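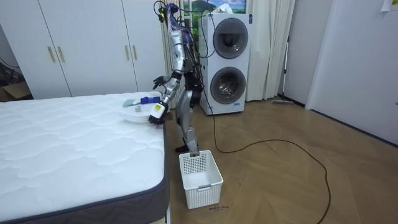
What batting should I use for a first whole-cloth quilt?

A thin cotton or an 80/20 blend. It stays put, it needles easily by hand, and it forgives wobbly stitches.

Home Forums Hand Quilting New Posts Search Log In

gonness_quilts
Tue 13 November
Answering the batting question up top for everyone who keeps asking! I've made two whole-cloths by hand and cotton won me over both times. I'd love to hear what the rest of you use, and how you mark your designs.

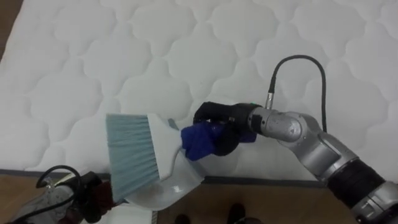
Re: Batting and marking

zivent75
Sorry, I have to disagree on batting. Wool! It's lighter, the needle glides, and you get so much more puff between the lines. Cotton looks flat to me until it's been washed a few times. For marking I use a blue washout pen and a cardboard template — nothing fancy.
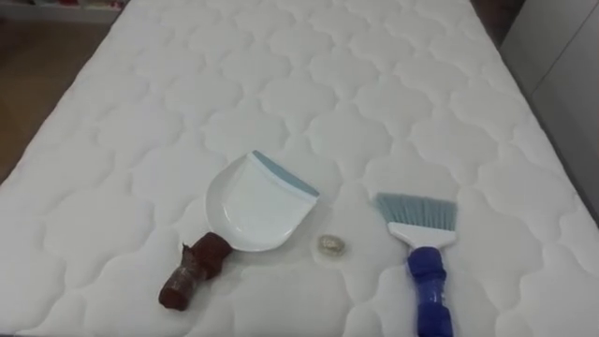 Carol Ellwood
Clamshells are my favorite filler and I will talk anyone into them (you've been warned). You only need one template, and once the first row is straight the others nest right into it. Look how the rounded shapes on that white mattress interlock across the whole top, right up to the curved edges. I do the same on a quilt and let the binding slice through the last row. Ona Baranauskienė taught me to start in the center and work out, and I've had far fewer puckers.

gonness_quilts
Carol, I'm so tempted, but all those curves! I get through a yard of thread and the shells already look like potatoes. Maybe if I cut the template bigger
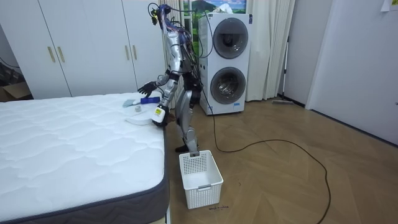

and kept the rows farther apart, I could finish a crib size before July. Is a big shell still okay with cotton?

zivent75
Check the batting wrapper for the maximum spacing first. And try wool, I'm begging you.

Carol Ellwood
Big shells are lovely on a crib quilt! Stick with the cotton if you like it. Stitch a test square, wash it, and see which look you prefer.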